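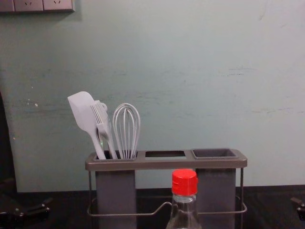
Trurnlow kitchen swap returns to the old school hall in September

If your kitchen drawers have reached the point where they only open with a shove and a quiet word, there is good news from Trurnlow. The kitchen swap is coming back in September, and by the sound of it this one will be bigger than the last, with more tables and (to the relief of many of us) a great deal more cake.

The idea is as simple as it was the first time. You bring along the pans, mixing bowls, baking tins and gadgets you never reach for, and you take home something you will use. No money changes hands for the items themselves. Admission is $5 a family, and all of it goes toward a new stove for the hall, where the lunch club has been coaxing hot meals out of the old one for longer than anyone cares to remember.

Last year's swap brought 251 households through the doors and raised enough, together with the bake sale, to put $3,609 in the stove fund. Plenty of people came for ten minutes and stayed until the chairs were being stacked. One family arrived with a fondue set and went home with two, which they seemed very pleased about.

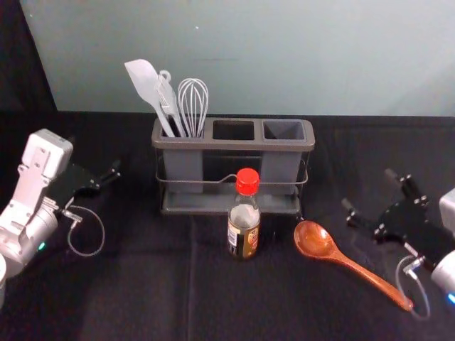

A utensil caddy with a whisk and spatula. Small tools and holders are welcome at the swap.

Items should be clean and in working order, and anything with a plug will be tested at the door before it goes out on a table. Knives need to be wrapped and handed in at the front desk, please, and not tucked into a bag with the tea towels. Large appliances can't be taken this time, as there is simply no room to store them overnight.

The Nyamweya bakery is sending over rolls and its much-loved ginger loaf, and Duta Hardware will have a sharpening table going all morning for anyone whose kitchen scissors have given up. Parking is on Vindis Lane, a short and pleasant walk from the hall if the weather behaves.

Drop-off is on Wednesday evening from 6 p.m., and the first 200 households to bring something in will get a ticket for early entry. Boxes can be left at the side door, with your name on them if you'd like the box back.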